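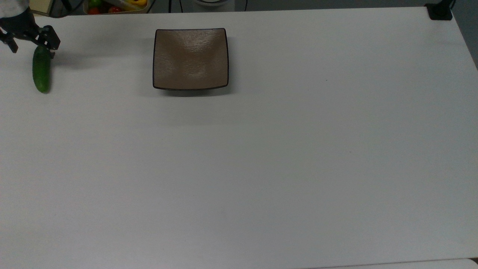 Search the forum
Go

Why did the Drekaneck talks last so long?
Started by lakeside_reader in February

lakeside_reader
Hi all! I've been working my way through the Stoica memoir (all 514 pages, bless me) and I'm stuck on the border talks at Drekaneck. He spends 103 pages on them and I still can't tell what held things up. Was it the river line, or were both sides just waiting for the elections back home? I'd love to hear from anyone who has read more widely than I have.

oldmapfan
Oh, what a nice thing to find on here with my coffee! I've always put it down to the river. The old survey had the line on the east bank and the newer one ran it down the middle, and there were 800 families at Dostia farming the strip in between. You can't settle that over one lunch. I'd give the delegates more credit than Stoica does - he was cross with everybody by the time he wrote that book.

pennywhistle
I have to disagree with you, oldmapfan, though I always enjoy your posts. The river was mostly settled by the second session. Look at the Giltel minutes, where both delegations initial the middle line and then go right on arguing for 20 more days about who gets to announce it. That's home politics, plain and simple.

oldmapfan
Initialed, yes, but only as far as the bridge! Below the bridge they left it blank, and that's the part with the farms on it. I'll grant you the fuss over the announcement was silly.

We use cookies to improve your visit. Accept / Manage settings

lakeside_reader
Thank you both, this is so helpful. I didn't know the minutes could be read at all. Are they in translation?

pennywhistle
Most of them are, and the library at Giltel will send copies if you write and ask kindly. The seating dispute is in the first folder and it's a treat. And fair enough about the bridge, I'd forgotten that - but I still say a blank stretch of river doesn't take 20 days.

oldmapfan
We'll have to leave it there, my friend. I'm going to dig out my copy of the second survey tonight and see how far down it goes.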